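Pre-Session Safety Check: Remote Demonstration Cell 2, Nerkholm Annex

Completed by: Unai Vallejo
Task set: Huvthorpe dining room, clear and reset
Control method: remote control from the operator desk, plus hand guiding for the contact steps
Result: cleared with two open items (see end)

How to fill in this sheet

Mark each item OK, FIX or N/A and write a comment if the mark is anything other than OK. A plain "OK" with no comment is fine. If you fix something during the check, mark it FIX anyway and say what you did. The next person needs to know it was off.

Section A. Floor and fencing

A1. Floor tape visible on all sides of the arm's reach. OK

A2. Gate switch stops the arm when the gate is opened. OK. Tested with the arm moving at demonstration speed.

A3. Nothing stored inside the tape. FIX. A box of spare finger pads had been left against the base. Moved to the shelf by the door.

A4. Walkway behind the operator desk clear. OK

A5. Lighting adequate for hand guiding. OK. The lamp over the workbench flickers when first switched on and then settles. Reported in July, still waiting for a part.

Section B. Stop buttons

B1. Stop button at the desk. OK

B2. Stop button on the hand-guiding handle. OK. Button feels stiff. It does work on a full press, but a light press does nothing. Tell anyone new to the cell before they take the handle.

B3. Stop button on the fence post. OK

B4. After a stop, the arm stays still until someone resets it at the desk. OK. Tried from all three buttons.

B5. Second person present for all hand guiding. OK. Whoever is second stands at the fence post and does nothing else. No typing up labels while you are the second person.

Section C. Hand guiding

C1. Arm enters free-drive only while the enable switch is held. OK

C2. Arm does not sag or drift when free-drive starts. FIX. It dropped a little at the wrist on the first try. The tool weight in the settings was still the one for the old Pfeiffer gripper. Entered the right value, saved it and repeated the test twice with no drift.

C3. Force limit set to 100 newtons or lower. OK. Set to 100.

C4. Hands stay on the handle and off the fingers. OK. Reminder given at the start of the session.

C5. Loose sleeves, lanyards and rings removed. OK

C6. Operator knows how to let go. OK. Open the hand and step back. Do not try to hold the arm up.

Section D. Remote control

D1. Connection to the Miltovix desk controller steady for the full warm-up. OK

D2. Loss of connection stops the arm. OK. Pulled the cable at the desk. The arm stopped and stayed stopped.

D3. Speed slider at the lowest setting before the first motion. OK

D4. Left and right on the controller match left and right in the wrist view. FIX. See the comment under D5.

D5. Wrist view is the right way up, or the operator has been told that it is not. FIX.

The simulated dining room was loaded first so that the operator could practice without moving the real arm. With the wrist turned over, the whole room is upside down in the wrist view. The floor is at the top, the table and chairs hang from it with their legs pointing up, and the chandelier is underneath the table. The two fingers still come in from the bottom left and bottom right, so at a quick look the view can pass for a normal one. The window is between the fingers with sky in it, and that is easy to take as a clear path ahead. 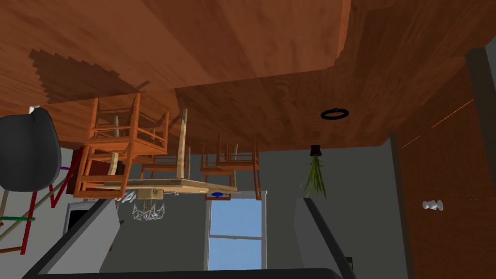
D6. Practice motions completed before switching to the real arm. OK. Move up, down, left and right, one at a time, and say the direction out loud before pressing. If the view moves in a way you did not expect, let go of the controller and turn the wrist back before trying again. We did the set once with the wrist inverted and once with it level.

D7. Display clearly says whether the simulator or the real arm is live. OK. The label is small. I have taped a card to the top of the monitor and the operator flips it at each change.

D8. Switching from simulator to real arm needs a confirmation at the desk. OK

D9. Wrist level before the first recorded demonstration on the real arm. OK. Please treat this as required for now. Operators who have had plenty of practice can ask me about inverted starts.

Section E. Gripper and objects

E1. Fingers tight, no play. OK

E2. Finger pads clean and fully stuck down. FIX. Left pad lifting at one corner. Replaced.

E3. Grip force suits the objects in use. OK. Low setting for bowls and dishes.

E4. No glass or chipped dishes on the real table. OK. Only plastic on the bench.

E5. Chairs placed on their floor marks. OK

E6. Object dropped on purpose from carrying height, arm does not chase it. OK

Section F. Recording

F1. Disk space checked. OK. There were 1,519 demonstrations on the drive before we started.

F2. Record light comes on at the desk when recording starts. OK

F3. Failed attempts kept and marked as failed. OK. Any demonstration ended by a stop button gets the label "stopped" and a short note on why. Do not delete these, even if the stop was pressed by mistake.

F4. Wrist angle at the start is saved with each demonstration. FIX. It was being saved for remote sessions but left blank for hand guiding. Turned on for both. Earlier hand-guided files will still show a blank.

Section G. Shutdown

G1. Arm parked with the gripper open and empty. OK

G2. Controller docked and power off at the desk. OK

G3. Gate closed, key returned to the hook. OK

Open items

1. Handle stop button (B2). Works, but needs too firm a press. Replacement requested. If it gets any worse, hand guiding stops until it is changed.

2. Wrist view warning (D4, D5). I have asked for an arrow on the display that always points to the floor. Until it is in, read the wrist angle aloud before each start and have the second person repeat it.

Next check due before the next session or after any change of gripper, whichever comes first.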